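5.2 Open-Day Demonstration

The second deployment took place in November during the open day at the Messina building. Visitors walked through the hall in small groups, and each group stopped at our station for one short demonstration before moving on. The setup was the one described in Section 4, with the Ulmont arm bolted to its bench and the Stekar controller kept behind a screen. We changed only the speed limit, which the host asked us to lower while visitors were in the hall.

The task was sorting packaging waste by material. A member of our team filled the input tray between groups, using plastic film, bags and rigid containers supplied by Brandiletti. Visitors could ask for a given item to be placed in the tray, and many of them did. As a result, the order and position of the items were less controlled than in the laboratory sessions, and the share of soft film was higher. We recorded 126 pick attempts over the day. Attempts stopped by the operator are included in this number.

Wrist views were shown on a monitor next to the bench so that visitors could follow what the arm was working on. Translucent film was the hardest material to read in these views. At close range it tended to fill the image, and its outline merged with whatever lay next to or behind it (Figure 3).
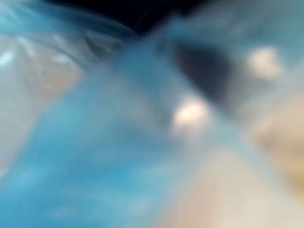
Figure 3. Wrist camera view at close range, open-day session. Blue translucent material, most likely plastic film or a bag, runs diagonally across the image. The two small off-white spots could be pale objects or reflections.

Views of this kind affect the grasp planner in two ways. First, the edge detector returns few usable contours, and the planner falls back on the last pose estimated from the overhead camera. Second, bright spots may be taken for separate small items. We did not filter such spots during the open day, as the filter had not yet been tested with the lower speed limit. The overhead estimate was refreshed only when the arm returned to its home position.

Carmela Piras ran the station and kept a written log of the visitors' questions. Most concerned safety and speed. Several people asked why the arm paused above soft items and went straight to rigid ones. The pause is the time the planner spends waiting for a valid contour before it falls back. It is set to 4 seconds in all sessions, and we kept this value for the open day to allow comparison with the laboratory results in Section 5.1.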